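Dovham Mallet Grasps, README

Wrist camera recordings of a parallel gripper picking up and holding a wooden mallet, with the force and width logs from the same runs. Recorded on the Lesolitz cell in August. Please read the section on the grip force fault before you train on anything in here.

What is in the set

There are 752 episodes. Each episode is one pick attempt and has its own folder with the video, a log of finger width, a log of motor current, the commanded grip force, and a short result file. The result file says held, slipped, dropped or aborted. The label was entered by the operator at the end of the episode and was not changed afterward, including in the episodes affected by the fault.

In 126 episodes the force setting that reached the gripper was not the one written in the log. These are listed in bad_force.txt, one episode name per line. They are still in the set. We thought about pulling them and decided to keep them in, marked, as they are the only dropped-tool data we have with a full current trace.

The grip force fault

The gripper takes its force limit from the Quinlan controller at the start of an episode. If the controller is restarted while the gripper stays powered, the gripper keeps its old limit until it gets a new one. Our start script sent the new limit before the link was back up. The message was lost, the script did not check for a reply, and the log wrote down the value it had meant to send.

So after a restart the gripper closed with whatever limit it had last been given. Most of the time that was the low setting we use for foam parts. The fingers closed, the width looked right, the "object held" flag came on, and the arm lifted. The low setting was enough for a slow straight lift. Once the wrist turned and the weight of the head started to pull on the grip, the handle could rotate between the fingers or slide out.

We missed it for as long as we did for two reasons. The held flag is based on width only, so it said yes in every one of these runs. And plenty of them ended with the mallet still in the fingers, which got them labeled held.

The drop outside the mat

In one episode the mallet left the gripper during the swing to the place position and landed outside the padded area, on the walkway side of the cell. The gate was closed and nobody was hurt. The operator pressed the stop and the cell was locked out until the cause was found. That episode is in the set, labeled dropped. The video ends at the stop.

Two things were wrong besides the force limit. The swing speed had been raised to save time and the change was never reviewed. The panel on the walkway side was also too low for a tool released at that height.

How to spot a bad episode without the list

Compare the peak motor current at closing with the commanded force. In a good episode they track each other. In a bad one the current levels off early and stays flat while the log claims a high force. The script check_force.py does this comparison. It agrees with our list except in 5 episodes, where the current trace starts late and the peak was missed. Those were sorted by hand using the controller's restart times.

Do not use the video alone for this.
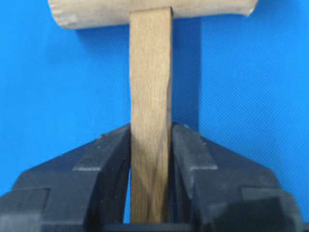 Finger width is a weak signal too. It differs a little between low and high force on the same handle, but the difference is smaller than the change you get from gripping higher or lower, so we don't recommend a threshold on it.

What was changed

The start script now waits for the link, sends the limit, reads it back and refuses to move if the two don't match. The held flag needs both width and current. Swing speed is back to the old value and is locked. The walkway panel was replaced with a taller one. The last 12 episodes in the set were recorded after these changes and are in the folder named after_fix.

Known gaps

Joint positions are missing for the first session. Clock drift between video and logs was not corrected. The Zotska exporter writes current in amps and the older one writes raw counts, so check the units field in each log before you mix them.

Suggested use

Slip detection, grasp checks, and testing whether a model trusts a logged value it shouldn't. We would not use the set to estimate how often a grasp like this fails in normal work.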